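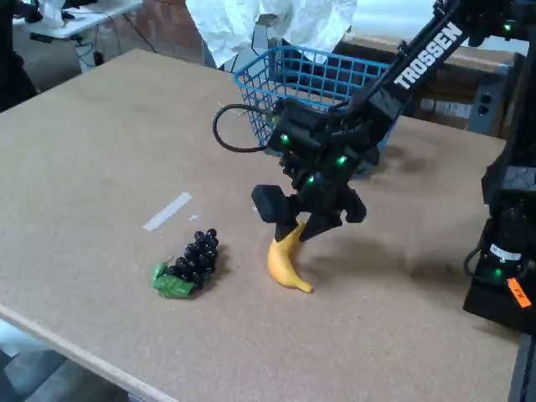
Week 7 notes: comparing fingers

Okay, so last time we got through calibration and most of you got your arm to go home without yelling at you. Good! This week is the part I like best, which is picking a gripper and then finding out you picked wrong.

First, some bookkeeping. Malte Baumgart has moved his help hour to 3 in the afternoon. If your login on the Kirui machine stopped working over February break, see him and bring your group number (please don't email me about it, I can't reset those).

What we mean by a parallel gripper

Two fingers, one motor, and the fingers slide toward each other while staying parallel. That's the whole thing. It's cheap, it's easy to model, and you only have one number to command, the opening width. The Ivix controller takes that width in millimeters. The old Gokstead code from last year takes it as a fraction from 0 to 1, and if you mix them up you'll send 50 to something that expects 0.5 and it will clamp to fully open and sit there. I did this myself for most of an evening.

What you give up is shape. Flat fingers on a flat box, lovely. Flat fingers on anything curved and you get two thin lines of contact, and the object wants to spin around the line between them. Go back to the friction cone sketch from Week 3 and redraw it for a banana instead of a block. Try the grasp near the end first, then near the middle, and mark where the weight pulls. The end grasp has a long lever arm hanging off it, so any slip turns into rotation. The middle grasp has less of that but now you need more clearance over the table.

Plastic fruit is what we use for the comparison because it doesn't bruise and the shape is the same every time. It is also lighter and slicker than the real thing, so please don't write "works on fruit" in your report. Write "works on plastic fruit."

The trial sheet

Each group runs 17 tries per finger set, same object, same start pose, same target. Log these:

Opening width before the approach
Commanded width at close, and the width it reports back
Held, slipped, or missed
If slipped, which way it turned

That third line causes arguments every year. My rule: held means it made it into the basket. If it fell on the rim and bounced in, that's a slip. Urho Koskela ran the course before me and he was meaner, he counted any visible rotation as a slip, and you're welcome to use his rule if you say so at the top of your sheet and stick with it.
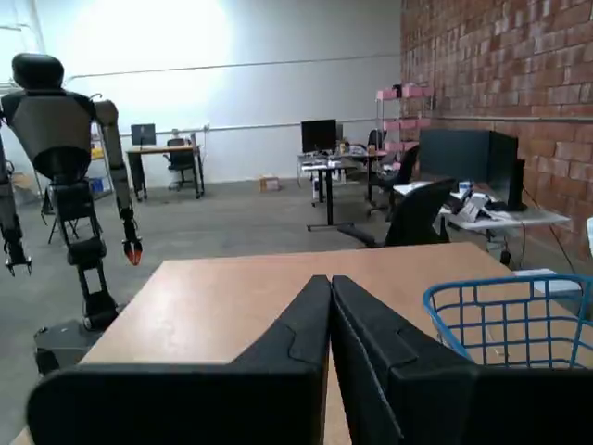
Now, finger size. Big blocky fingers are stiff, which is great for repeatable closing, but they take up a lot of the view from any camera that sits behind them. You lose the object right at the moment you care about it. So when you're comparing, write down what your camera can see at the last step before contact. If the answer is "mostly finger," your policy is going in half blind and the gripper will get blamed for it.

Slim tips fix some of that and then they flex. Squeeze hard and the tips spread while the motor happily reports the width you asked for. Look for a gap between commanded and reported width that stays tiny even when the grasp is clearly bad. That's flex fooling you.

Soft pads: I'm in favor. They cost you a little accuracy and they wear out, so check them between sets.

For next time

Read the Pollach handout up to the part on contact patches, skip the appendix. Bring your sheets, both finger sets, with the failures left in. If you only finished one set, come anyway and we'll pair you up with a group that has the other.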